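Isley Town head groundsman on the drainage work at Ondar Road

Isley Town lost 14 home dates to a waterlogged pitch last season, and the club's head groundsman does not expect the new drains to bring that down to nothing.

"The main run is sound," he said. "The trouble is the east touchline, where the old clay pipe was laid too shallow. We have replaced 77 metres of it and backfilled with gravel to the surface."

The pitch was then slit at right angles to the pipe and dressed with sand. He wants the slits kept open until June.
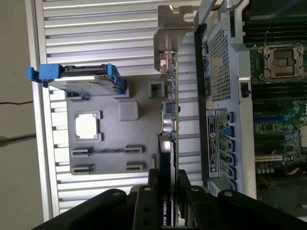 Moisture readings

Probes went in at both goalmouths and on the centre spot. Readings are logged every hour and checked at 7am on match days.

"Above 52 per cent in the goalmouth I ring the referee," he said. "Below that we fork it and play."

The Jendis end stays wetter because the stand keeps the sun off it. He has asked for the reserves to train at Ban Lane on Fridays and leave that half alone.

"The manager would like a full session on it. I have told him one a week, in flat soles, and he has accepted that."
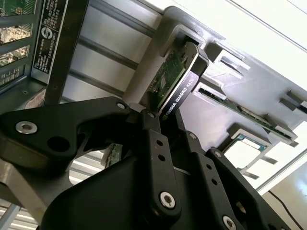

Seed and next season

Renovation starts after the last home match. The surface will be scarified, levelled and sown with ryegrass in two directions. The lowest home gate last term was 1071, for a rearranged midweek match, and he would like fewer of those.

"Grass needs eight weeks," he said. "If the first friendly is moved forward, it will have to be played away."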